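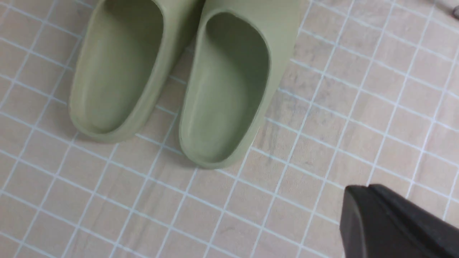 ## 4. Care and placement of molded slides

This section applies to one-piece foam slides without buckles or stitching, used on tiled floors in the entry or bathroom. For fabric slippers, see Section 5.

### 4.1 Cleaning

1. Take both slides off the floor and knock out any grit.
2. Fill a basin with 1,000 ml of lukewarm water and add a small amount of dish soap.
3. Wipe the footbed with a soft cloth, working from the toe to the heel. Dirt collects where the footbed meets the raised rim.
4. Turn each slide over and clean the sole with a soft brush.
5. Rinse under running water.
6. Stand the slides on their sides to drain for 90 minutes.

**Caution:** Do not use water above 50 °C. Foam can shrink, and a shrunken slide cannot be restored to size.

**Caution:** Do not use bleach, acetone, or scouring powder.

### 4.2 Cleaning the floor area

1. Sweep the tiles and the grout lines.
2. Mop with clean water. If a floor cleaner is used, mop a second time with water only.
3. Dry the floor fully before returning the slides.

**Note:** Cleaner left in the grout transfers to the soles and makes them slippery.

### 4.3 Placement

1. Set the slides side by side, left slide on the left.
2. Point the open heel ends toward the person stepping in.
3. Check that neither slide overlaps the other. Light contact along the inner edges is acceptable.
4. Keep the pair clear of the door swing.

A slight angle between the two slides does not matter. Small square tiles give a convenient guide line if a straight row is wanted for several pairs.

**Caution:** Do not place slides next to a heater or in direct sun behind glass.

### 4.4 Inspection

Check each pair monthly. Replace the pair if any of the following is found:

- sole worn smooth under the heel
- split in the rim or the strap
- footbed that stays compressed overnight

Order replacements from Semetti under item 548. State the size and color. Both slides are supplied together; single slides are not available.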